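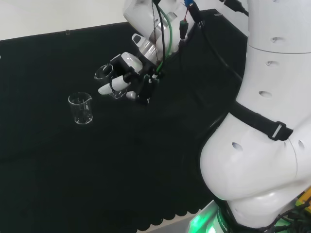 비커는 어떤 그릇일까?

읽는 시간: 5분
최종 수정: 2024년 7월 3일 수요일

비커는 액체를 담고, 섞고, 옮겨 따를 때 쓰는 실험 기구이다. 모양은 원통에 가깝고 바닥은 평평하다. 과학실에서 가장 자주 꺼내는 유리 기구 가운데 하나이며, 초등학교 과학 시간에도 여러 번 쓴다. 이 글에서는 비커의 각 부분과 눈금 읽는 법, 따르는 법, 씻어서 보관하는 법을 차례로 설명한다.

비커의 각 부분

비커는 바닥, 옆면, 입구로 나눈다. 입구의 둥근 테두리는 대개 바깥쪽으로 조금 벌어져 있다. 테두리 한 곳은 뾰족하게 나와 있는데 이 부분을 '부리' 또는 '따르는 주둥이'라고 한다. 액체는 부리를 따라 가는 줄기로 모여 흘러나온다. 부리가 없는 컵을 기울이면 액체가 컵의 바깥 면을 타고 흘러내리기 쉽다. 액체에는 물체의 겉면에 달라붙는 성질이 있고, 천천히 따를수록 이 현상이 잘 나타난다.

옆면에는 눈금이 인쇄되어 있다. 눈금의 색은 흰색이 많다. 눈금 옆의 숫자는 부피를 나타내며 단위는 밀리리터(mL)이다. 1,000밀리리터는 1리터와 같다.

비커의 크기

비커는 담을 수 있는 부피에 따라 구분한다. 학교에서는 50밀리리터, 100밀리리터, 250밀리리터, 500밀리리터짜리를 흔히 쓴다. 키가 낮고 폭이 넓은 것은 낮은형, 키가 높고 폭이 좁은 것은 높은형이라고 한다. 낮은형은 무게 중심이 낮아 잘 넘어지지 않고, 입구가 넓어 유리 막대로 젓기도 편하다.

액체는 비커 크기의 3분의 2를 넘지 않게 담는다. 가득 채운 비커는 조금만 기울여도 넘친다.

눈금은 얼마나 정확할까?

비커의 눈금은 어림한 값이다. 보통 5퍼센트 정도의 오차가 있다. 100밀리리터 눈금까지 물을 채웠을 때 실제 양은 95밀리리터일 수도 있고 105밀리리터일 수도 있다는 뜻이다. 정확한 부피가 필요하면 눈금실린더를 쓴다. 눈금실린더는 폭이 좁아서 액체의 양이 조금만 달라져도 높이가 눈에 띄게 변한다.

눈금을 읽는 순서는 다음과 같다.

1. 비커를 평평한 곳에 놓는다.
2. 액체의 흔들림이 멈출 때까지 기다린다.
3. 눈높이를 액체의 표면과 똑같이 맞춘다.
4. 물의 표면은 가운데가 오목하다. 오목한 곳의 가장 낮은 점에 해당하는 눈금을 읽는다.

위에서 내려다보면 실제보다 큰 값으로, 아래에서 올려다보면 작은 값으로 읽게 된다.

유리는 왜 잘 보이지 않을까?

투명한 유리는 빛을 대부분 통과시킨다. 그래서 유리 뒤에 있는 물체의 색이 그대로 비쳐 보인다. 우리가 유리의 모양을 알아볼 수 있는 것은 일부의 빛이 표면에서 반사되거나 유리를 지나면서 꺾이기 때문이다. 테두리와 모서리처럼 휘어진 곳에서는 밝은 선이 나타난다. 어두운 천이나 종이를 깔면 이 밝은 선과 흰 눈금이 더 뚜렷하다. 반대로 흰 바탕에서는 흰 눈금을 찾기 어렵다. 색이 있는 액체를 관찰할 때는 흰 종이를 뒤에 대는 편이 낫다.

비커를 잡고 따르는 방법

비커의 옆면을 엄지와 나머지 손가락으로 감싸 잡는다. 테두리만 집어 들면 안 된다. 유리가 얇은 곳에 힘이 몰려 깨질 수 있다. 큰 비커는 다른 손으로 바닥을 받친다.

다른 그릇에 따를 때는 부리가 그릇 쪽을 향하도록 돌린 다음 천천히 기울인다. 유리 막대를 부리에 대면 액체가 막대를 따라 흘러 튀는 양이 줄어든다. 막대의 아래쪽 끝은 받는 그릇의 안쪽 벽에 댄다. 다 따른 뒤에는 비커를 바로 세워서 내려놓는다. 천을 깐 책상에서는 주름이 없는 자리를 고른다.

뜨거운 물을 담아도 될까?

실험용 비커는 붕규산 유리로 만든 것이 많다. 붕규산 유리는 온도가 변해도 늘어나거나 줄어드는 정도가 작다. 보통 유리는 갑자기 뜨거워지면 안쪽과 바깥쪽이 서로 다르게 늘어나 금이 가기 쉽다. 붕규산 유리도 온도 차이가 너무 크면 깨진다. 가열한 비커를 찬물에 넣지 않는다. 뜨거운 유리와 식은 유리는 겉모습이 같으므로 맨손으로 만져서 확인하지 않는다. 가열 실험은 반드시 선생님과 함께 한다.

씻기와 보관

쓰고 난 비커는 남은 액체를 정해진 통에 버린 뒤 세제와 부드러운 솔로 닦는다. 수돗물로 여러 번 헹구고, 필요하면 증류수로 한 번 더 헹군다. 다 씻은 비커는 건조대에 거꾸로 걸어 말린다. 안쪽 벽에 물방울이 맺히지 않고 물이 얇게 퍼지면 깨끗하게 씻긴 것이다.

금이 가거나 테두리의 이가 나간 비커는 쓰지 않는다. 깨진 조각은 손으로 줍지 말고 어른에게 알린다.

낱말 풀이

부피: 물체가 차지하는 공간의 크기.
눈금실린더: 액체의 부피를 재는 좁고 긴 원통형 기구.
증류수: 물을 끓여 나온 수증기를 다시 식혀 모은 물.

문의: Zosimden 어린이 과학 자료실 | © 2024 Zosimden | 맨 위로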